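Raltstead Frame and Mirror Repair
Frequently Asked Questions
Last updated 6/17/23

What do you repair?
Picture frames, mirror frames, and small carved or molded pieces that belong to them. We do not repair furniture, clocks, or lamps. The Lotport shop takes furniture and will give you a quote over the phone.

Do I need an appointment to drop something off?
No, unless the piece is over 100 pounds or needs two people to carry. In that case call first and we will have the side door open.

How much does a repair cost?
The minimum charge is $19, which covers regluing one corner. Recasting missing ornament starts at $100. Full refinishing of a large frame usually starts at $400. Estimates are free and good until the following February.

How long will it take?
Simple repairs take a week. Recasting takes longer, as each layer of filler has to cure before it can be sanded.

Can you match a missing piece of ornament?
Usually. If the same ornament appears elsewhere on the frame, we take a mold from it. If it does not, Kumiko Honda carves a new one by hand. Bring any broken bits you have, even small ones, in a bag or envelope.

Can you replace the glass?
Yes. Round, oval, and rectangular mirror glass can all be cut to fit. We keep the old glass for two weeks in case you want it back.
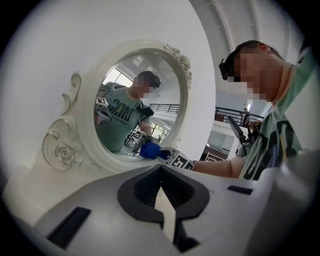 What is the best way to clean a frame with a lot of carving?
Use a dry, soft paintbrush and work from the top down. Do not spray cleaner on the frame or the glass. Put a little on a cloth and wipe the glass only, stopping short of the rim.

My white paint has yellowed. Can it be fixed?
Most of the time. We test a small spot on the back first. Oil paint yellows more than water-based paint and may need a sealing coat before we repaint.

Do you ship?
We ship frames without glass. Mirrors are pickup only. Local delivery is available on the Mathias side of the river for a flat fee.

Who do I contact about a repair in progress?
Ask for Palesa Mabuza at the front desk and have your ticket number ready. It is printed at the top of your receipt.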